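Dec 11, 2024

Cold morning, bad coffee, bus late again. Got to Varkcombe at nine with Karla, who had talked me into giving up a Wednesday for this. She has been after me since April to come and look at what they're doing with the arms, and I have been putting her off since April, so fair enough.

I'll write this down while I'm still annoyed. The pitch, as Taha Ezzat gave it to us over the coffee, is that a pair of arms on a table will be clearing dishes and folding towels in people's kitchens, and packing small orders in shops like Huerta, in a couple of years. I asked him which kitchens. Mine has a drawer that only opens if you lift it, a cat, and a sink full of things leaning on other things. He said that was a matter of training. Everything is a matter of training with him.

What they had set out was blocks. Five colored wooden cubes on a sheet of brown paper, and two arms to tidy them up. I have a nephew who would have eaten one by now, but he'd also have had the rest in the box. I know, I know, Karla says you start with blocks and work up to cups, and I believe her about the starting. It's the working up I have trouble with. A cube is the same whichever way you grab it. A wet wine glass isn't, and neither is a fitted sheet, and I've been folding those badly for 36 years.

Taha mentioned 500 practice runs on this one job. I asked how many it would take for a dish towel and he talked about Botano for a while, who apparently have a better hand. Maybe they do. Two flat fingers is what I saw, and I wouldn't give two flat fingers my eggs.

To be fair to them – and Karla will ask whether I was – I liked how quiet the room was, and Taha didn't dodge when I asked about price. He said he didn't know. I'd sooner hear that than a number. At Huerta we pay people to unpack mixed boxes, and half the work is noticing that something's wrong with the box. I can't see where that comes in yet. Told Karla I'd look again when they put a real carton in front of it, taped badly, with one corner crushed.

Home by four. Did the dishes myself. Need to call Imura about the dryer belt.

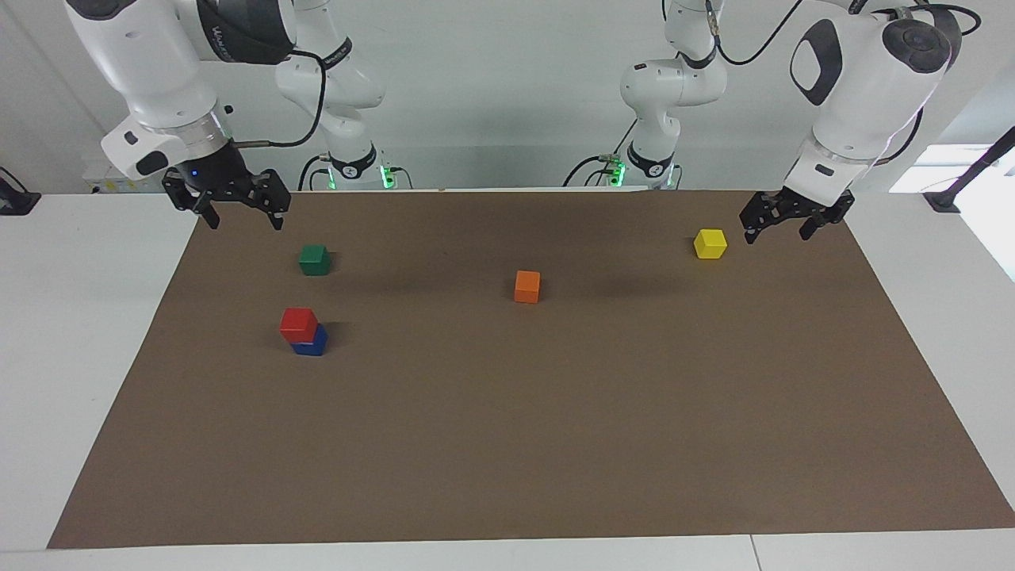

Thursday

Dryer belt is seven days out. Karla called and wants my notes typed up. I said they were mostly about my sink.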